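Progress update, October 2020
Clothing repair and reuse project, Illport
To: Lesego Jacobs
From: Lakshmi Amin

Hi Lesego,

You asked for something short this time, so I'll try — though you know me! The Illport sorting is moving along nicely. We've now been through 122 garments, nearly all of them knits, and I've stopped dreading the big bags. Most pieces only need airing and folding before they go out again. The mending pile is smaller than I budgeted for, so the thread and needle money is hardly touched.

The folding guide is what I've been busiest with. People were handing back sweaters rolled up any old way, and the shelves at the Solanki room are shallow, so a fat roll just falls off. I've been trying out folds at home on the bed (the dining table is covered in labels) and writing down the steps as I go. Soft knits are the fussy ones. They slump, and if you press the fold too hard it leaves a line.

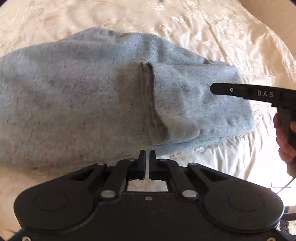 Blue-gray knit on the bedspread, with a folded section on the right.

I've got two versions of the guide now, one for thick knits and one for everything else. The thick one still needs work around the sleeves, and I'd love your opinion on whether the wording makes sense to somebody who hates folding. My sister tried it and got lost at step four, so I rewrote step four.

On money, we've spent around 2,000 of the grant, mostly on shelving and the storage boxes from Kanon. The Vurken invoice for labels hasn't come in yet, and I'll send it over as soon as it does.

Still to do in November: finish the thick knit guide, print both, and get the last bags from the Solanki room sorted. Could we also talk about moving the leftover thread money over to hangers? Let me know what you need from me for that.

Lakshmi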